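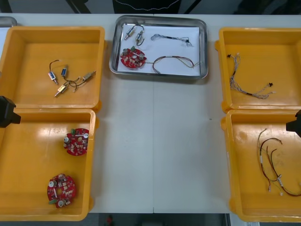

Sorted parts and a paper-lined steel tray at a kitting station in the Darninura assembly hall, Litdale.

DARNINURA PUTS TWO-ARMED ROBOT STATION TO WORK IN LITDALE KITTING AREA

Assemblers move from filling trays to building and testing valve controls

LITDALE, October 2022 – Darninura, which builds electric valve controls for greenhouses and small water systems, has started regular shifts with its first two-armed robot station. The station, called Wevuveck, picks parts from yellow trays and places them in a steel tray. The tray then goes to an assembler, who builds the control from it.

Kitting has been done by hand in Litdale for as long as the company has been there. Solenoids go in one tray, round circuit boards in another, wire harnesses in trays of their own. Until this summer every assembler spent the first part of a shift walking between shelves and filling trays before any building could begin. Darninura employs 147 people, and when the company asked them last year which job they would most like to hand over, kitting came up again and again.

"I like building. I like it when a board goes in and the test light comes on," said Veronica Sandu, an assembler on the valve line. "Picking parts was the piece of the day I just got through. Now I come in, take a tray and start, and my shoulders feel a lot better by the afternoon!"

During the trial the Wevuveck station put together 1,363 kits. Of these, 911 went to the line with no change by a person. The rest needed a hand somewhere, most often with the wire harnesses, which bend and catch on each other in ways that solenoids and boards do not. Darninura is sharing both numbers with everyone on the floor, and they are posted by the break room door along with notes on what went wrong.

"Wires are hard for a robot, and we said so from the first day," said Vasilică Stanciu, who leads the automation team. "A loop never lies the same way twice. We got a lot further once the assemblers showed us how they lay a harness down so it comes up clean. We had been spreading them out far too neatly."

Several of the changes made over the summer came from the line. The sheet of white paper in the steel tray was an assembler's idea, meant to make small leads easier to see against the metal. So was the open stretch of table between the yellow trays, which was first planned as space for more bins.

No jobs have been cut with the new station, and Darninura has agreed in writing with its staff that none will be cut because of it. Four assemblers have trained as station leads. They refill the yellow trays, check finished kits and stop the arms when something looks wrong. The lead role pays more than the basic assembly grade and rotates, so that people who take it on keep their building skills fresh. Training takes place in paid hours.

"I had never worked next to a robot, and the first week I watched it more than I watched my own hands," said Sorin Ciobanu, one of the four leads. "Then you get used to the pace. It's slower than me on a single tray, I'll say that. But I can look after it and still help two people at the benches."

The time saved on kitting is going into testing. Each control now gets a second leak check before packing, a step the valve line had wanted for years and never had the hours for.

A second Wevuveck station will be set up at the company's repair shop in Enache in November, where kits are smaller and change more often. Staff there have already visited Litdale to try the controls and talk with the station leads.

Press contact: Judite Prata, Communications, Darninura, Litdale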